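Keep the Prayer Log Boring
Balthasar Kälin
2024-02-11

I have kept a written prayer log for 135 weeks. I keep it in the evening, after the dishes, in a ruled notebook. The entries are short. Most contain a date, two or three names, one request and one line of thanks. I want to argue that this is enough, and that the longer forms of devotional journaling now recommended to parents and other tired people do some harm.

The longer forms share a structure. A reading is assigned. The reader copies out a verse, writes a reflection, records a feeling and closes with a resolution for the next day. The plan our parish handed out in January, the Paser plan, asks for all of these and adds a weekly review page. I followed it for 33 days. The daily entry took me close to half an hour. By the second week I was writing the reflection before I had finished the reading.

The fault was partly mine. But a method should be judged by what it does at ten at night, with the user who is there. A form with five fields invites the user to fill five fields. On a night when I had nothing to say to God except that I was worn out, the form required four more statements, and I supplied them. They were well written. I don't think they were prayers.

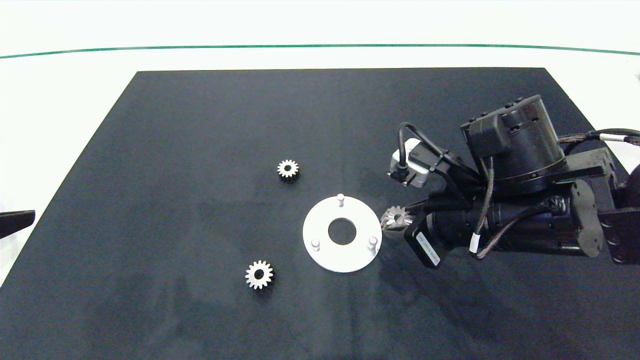

Two small gears on a dark mat.

The usual defense of the long form is that discipline produces depth. Soledad Espinoza, who leads the evening group at Wikström Chapel, put this to me strongly. She holds that a short entry lets a person hide. In her view one can write "patience with the children" every night for a year without once asking why patience is lacking. I accept the point. I have written that line many times, and the repetition was visible only when I read back.

My answer is that the repetition is useful data. A short log can be read back in one sitting. Mine held 134 entries when I first reviewed it properly, and the review took one evening. The same request appeared month after month in nearly the same words. That told me more about my temper than any single reflection had. I could not have done the same with the long form, where the recurring request would have been buried under material I wrote to complete the page.

There is a second objection, which is that short entries become mechanical. They do. So does grace before a meal, and so does the blessing I say over my daughter when she is already half asleep. I don't regard this as a defect to be corrected every time it appears. A habit that still runs when attention is low keeps the place open until attention comes back. The psalms were repeated by people who were tired too. 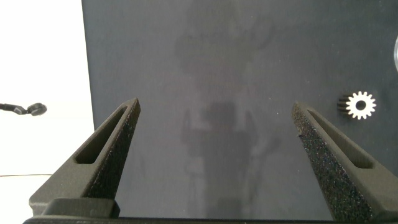
What should go in the log on a night when prayer seems impossible?
Write the date and one name. If no name comes, write the date alone and go to bed.

I would keep the weekly review from the Paser plan, but monthly, and without a page to fill in. I would drop the resolution entirely. Mine mostly recorded what I failed to do the next day, and by Thursday of the church's own calendar of good intentions I had stopped reading them.

Soledad has agreed to try the short form through Lent. I have agreed to write one full reflection each week and to show her that I did it. We compare notebooks after Easter.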